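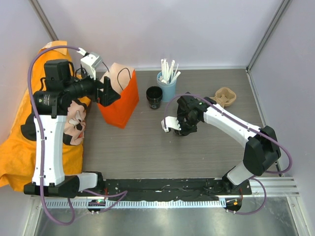
The two arms at our club table, with the orange bag, the cups and a printed piece of clothing.

Let the students choose the objects

In April our robotics club in Zesholm had a long discussion, and I was on the losing side of it. The question was simple. When students teach the arms to handle things, should everybody use the same set of plastic blocks, or should they bring objects from home? I wanted the blocks. I now think I was wrong, and I would like to explain this to other teachers who are planning the next school year.

My reasons were practical ones. Blocks have one size and one color each. If a student's program fails with a block, you can look for the mistake in the program. With a shirt you don't know where to look. A shirt never lies the same way two times, and a bag with a thin handle is a different problem each time you put it down. I have 8 students and one evening a week, and I did not want to spend that evening on laundry.

Traian Pop, who leads the club with me, had another opinion. He said that students who work only with blocks learn to solve blocks. He had seen this at the Tulska meeting, where teams with very good scores could not do anything when the judges put a soft toy on the table. So we made a vote, the students voted for their own objects, and that was that.

The first weeks were slow. I kept a notebook, and in our first 200 attempts with cloth there were only 4 that I would call clean. One student, Ghiță, wanted to fold a shirt with a big cartoon face on it and refused to start with a plain towel. I told him that the print would make it harder for the camera on the wrist. He asked me how I knew. I did not know. I had only read it somewhere, and we spent a good hour testing it, which was a better lesson than the one I had prepared.

This is the main point for me. With the blocks, I had the answers before the students came in. With the cups and the straws and the bag, I had to stand beside them and look at the gripper the same way they did.

There is a fair argument against all this, and Sieglinde Fuchs from the Ukeck school has made it to me more than once. Her students are younger, and she says that a child who fails for three weeks does not come back in the fourth. I believe her. For beginners I would still put out a few blocks on the first evening, so that everybody goes home with one thing that worked. But I would put them away soon after.

I also hear that competitions need fixed objects, because otherwise the scores can't be compared. Maybe so. Then let the competition have its fixed objects, and let the club evening be something else. We still have no clean fold of the cartoon shirt that I would show to parents. Ghiță is working on the left sleeve.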